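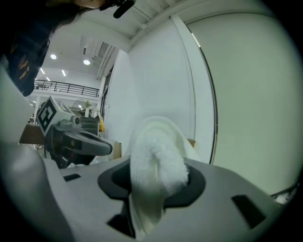
Cotasine's planning team in Noltholm released version 2 of its grasp planner in May. The lead developer spoke to us about the parts that had to be rewritten.

Cloth was the main trouble. "A rigid part has a pose. A towel has far too many, so we stopped estimating one," she says. The planner, called Zandilby, now takes recent wrist-camera images and predicts a short run of gripper positions.

Training used 3259 demonstrations recorded with hand-held grippers. Tool position comes from a separate tracking process, and the two streams drifted apart. "We were around 400 milliseconds out on some recordings. The policy learned to close late."

The fix was a shared clock and a check at load time, which rejected three whole sessions. Control still runs on the older Widmer driver. Replacing that is next, she says, once the logging format has settled.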